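[grellus-practice] Re: Draft 7 of the home recording guide, section on soft surfaces

Hello all,

Thank you for the new draft. I have read it two times, and I answer only to the part on soft surfaces and food items, as this is the part where our group in Hillivport has the most hours. My English is not so quick, so please forgive if some sentence is stiff.

> On a message to the list, earlier this month, the Clevance desk wrote:
>
> > 4.2 Work surface. The surface should be flat, rigid and of one color.
> > Beds and sofas are not accepted.
> >
> > 4.3 Items. Fruit and vegetables may be real or copies. The operator
> > should not mix the two in one session.
> >
> > 4.4 Background. All personal objects should be removed from the room
> > before the session starts.
>
> Comments are welcome until the end of April. If we hear nothing on a
> point, we will treat it as agreed.

On 4.2. I would ask you to take out the second sentence. The guide is for homes, and in many homes the bed is the largest surface in the room. If we refuse beds, we get only kitchens with a large table, and then we have collected one kind of home. What I propose is that a bed is allowed when it has a cover sheet, and that the log says "soft, covered".

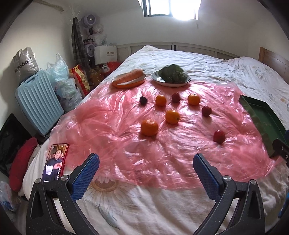 Page last changed: April, 16:40 (list archive, attachment page 1 of 2)

The pink sheet on the duvet is the kind of cover I mean. It is thin and it wrinkles, and I know some members will say that wrinkles are a problem. My opinion is different. A gripper which can only close on fruit lying on a hard table will have a bad day in a real flat. The rule should ask that the sheet reaches well past the items on every side, and that the operator smooths it between takes, but not during a take. We lost 19 takes in the Cabello series from smoothing in the middle, as the free hand was then in the recording and the labels did not match anymore.

Please also say something in 4.2 about trays and plates. With a soft surface they tilt. I suggest: "Containers may rest at an angle. Do not put a hard board under them unless the board is in the log." In Cabello two operators used a board and one did not, and we found this out only when we compared the data.

On 4.3. I agree with not mixing real and copied items, but the text should also ask for a mix of sizes. An orange, a plum and a strawberry need very different openings of the fingers. When all items have one size, the operator learns one opening and stops to look. I would write that each session has at least one item that needs a nearly closed hand and one that needs a wide approach.

For the wide approach, we teach that both pads come down outside of the item, with free space on each side, and that the operator waits one breath before closing. This breath was the most useful change we made last year. Before it, 29 of 272 grasps in our review were marked "closed too early". I don't have the new number ready, but I can send it when the review is finished.

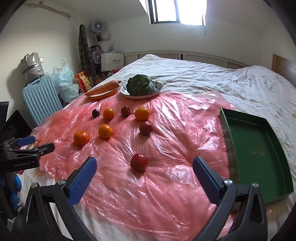
Photo: Hillivport group, for the Grellus practice list. May be reused with credit.

A small fruit alone, with open space between it and the others, is a good first target for a new operator. The guide could give an order: first the single item near the operator, then the group, and last the items on plates. I would not make the order a "must". A "should" is enough, and experienced people can change it.

One more thing, which is missing from the draft. When a second gripper is in use, the text does not say where it waits. I propose: "The gripper which is not working stays open and at the side of the work area. It does not cross in front of the target." If it comes into view at the side, this is acceptable and the take is kept.

On 4.4. Here I disagree the most. "All personal objects" is too strong. A suitcase by the wall, a scarf on a rack, bags of rice or shopping, these are what a home looks like, and a model should see them. I would remove only what can identify a person or what is private: letters with an address, family photos, documents, and any screen. A phone which plays a video should be switched off or put face down, also because the moving picture can belong to somebody else. My text for 4.4 would be:

 4.4 Background. Ordinary household objects may stay. Before each
 session, remove or cover addresses, photographs of people and
 identity papers. Turn off all screens, including phones lying on
 the work surface.

I would add a check at the start of each take, done by the operator aloud: surface, screens, second gripper. It takes 7 seconds and is easy to hear in the review.

If the Clevance desk prefers, I can send these points as marked changes in the draft file. Please tell me which version number I should start from, as I see two files with the same name in the archive.

With kind regards,
for the Hillivport group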